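Filed under: Papers / Perception and Control

4.2 Contact labels from egocentric video

Most of the trouble in our pipeline came from a question that sounds trivial: is this hand touching the floor or hovering just over it? A person can usually tell in an instant. Our first detector could not, and we had a great time finding out why.

Folari, our contact estimator, takes head-camera video and returns three things for each hand: a pose, a support plane, and a contact score between zero and one. The planner in Zumbridge then uses the score to decide whether an arm can carry body weight. A false positive is costly here. If the planner believes in a contact that does not exist, it shifts load onto an arm with nothing under it, and in simulation the whole body goes over sideways (spectacularly, in the early runs).

We recorded 64 floor-work clips and cut them into 700 short windows. Lorenz Oberholzer labeled all of them, and Wendelin Trummer relabeled a random subset without seeing the first set of labels. The two annotators disagreed mostly on the moments just before touchdown, so we added a third label, "uncertain," and masked those windows during training. That one small change helped more than the larger backbone we had spent most of April tuning!

Floor texture turned out to be a wonderful source of information. The seams between puzzle mats give the plane fitter long edges to hold on to, and their curved tabs are easy to match from one view to the next. Figure 3 has both palms pressed flat on black tiles, with the thumbs almost meeting and a seam passing just beyond the left fingertips. Dark matte rubber gives a depth network very little to work with, so the seams do much of the work in views like this one. Small white specks on the mat also produce stable keypoints, and we stopped filtering them out once we noticed that the plane fit got worse without them.
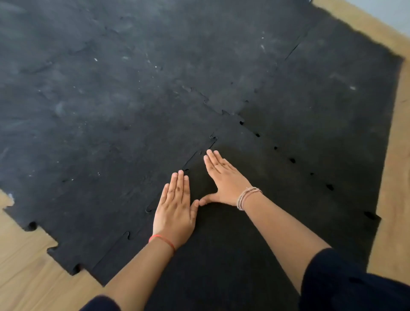 Figure 3. Two-hand floor support from the head view. The wrist bracelets are left unmasked in the input.

4.3 Handling the wrist

Bracelets and sleeves were the next surprise. The Eder keypoint model places the wrist joint by looking for the narrowing between hand and forearm, and a stack of thin threads pulls that estimate toward the fingers. The error is small in the image, but it tilts the palm plane enough to drop the contact score below our threshold.

We tried two fixes. Painting out the bracelets worked on still images and flickered badly on video. Adding synthetic bands at random positions along the forearm during training was far simpler, and it held up nicely. We generate 28 band styles, from a single thin string to several stacked threads, and vary the color and width of each. The sleeve edge gets the same treatment, with a random cut line anywhere between the wrist and the elbow.

With both augmentations on, the wrist estimate stays steady enough that Zumbridge can run its support check on every incoming view. The check takes the palm plane, compares it with the fitted floor plane, and passes the result to the Serkbridge controller as a soft constraint. We were delighted by how little the controller had to change: one extra term in the cost and a new entry in the config file.

Get new papers by email. You can unsubscribe at any time.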